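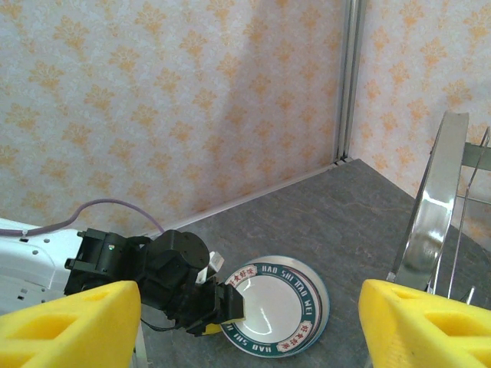 May, notebook 2, dish rack task, continued

Start 8:30 on the bench clock, both follower arms re-zeroed before anything else. The right one had drifted at the wrist roll by a little over a degree, same as last time. Aklow leader arms, Lultetard recorder at its default rate.

Task as written on the card: pick plate from table, turn it upright, seat it in the rack, release, return home. One arm works, the other parks. Left arm takes the small teal-rimmed plate, right arm takes the larger plaid one. Swap of sides is for later.

Kept 18 demos, threw out 14. Most of the discards are mine. I close the fingers too early and the rim skates away — the approach needs to be lower and slower than feels natural at the leader handle. Steeper finger angle on the rim is better than flat. Going in flat, the lower finger pushes the plate before it can get under.

Second problem is the wrist view. Glossy plate centers pick up the overhead lights as bright curves, and these move when the arm moves. Leave the lights alone for now, or the earlier set no longer matches. Running total with the Dallance batch is 437.

Pauses: I tend to stop over the plate while deciding on the grasp. The last policy learned this and hovered for seconds at a time. Trim idle stretches before training, but keep the short stop before release.

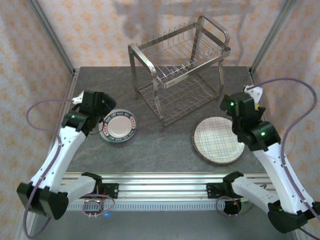

Awuor Masanja would rather not trim at all, and wants the pausing demos redone by someone who has settled on the grasp before touching the leader, because cutting frames leaves a jump in the joint velocities. Fair. Will check the velocity plots on five trimmed episodes first.

To do: re-tension left gripper belt, ask Dinesh for the Bielecka calibration script, start positions for the plaid plate closer to the rack.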